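Section 6: Setting up the two-tier display shelf

The Nokport shelf is made for small toys and badges. Both boards are white and the four legs are metal.

1. Lay the top board face down on a towel and fit the four legs. Each leg should stand straight before you tighten its screw.

2. Fit the lower board, turn the shelf upright and press gently on each corner. If it rocks, loosen the screws half a turn and start again.

3. Stand the shelf near the back wall, leaving a gap of 5 cm for dusting.

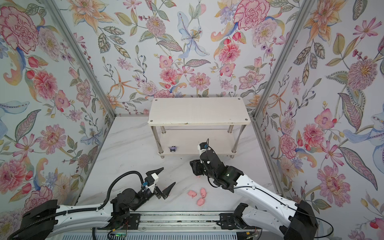 Caution: do not drag the shelf. Lift it by the lower board – the front edge of the top board chips easily.

4. Wipe both boards with a soft cloth and let them dry for 10 minutes.

5. Put toys on either board. Heavier ones go on the lower board, over a leg if possible. Badges can be mounted along its front edge. Set them out first and check the spacing before fixing the middle one.

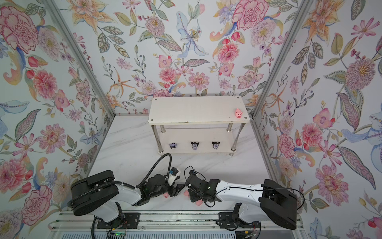 Note: a light toy may sit near a corner of the top board, but keep it clear of the screw heads so that it stands level.

6. Check the screws again in May, or sooner if the shelf has been moved. Spare legs are sold by Mykhailiuk.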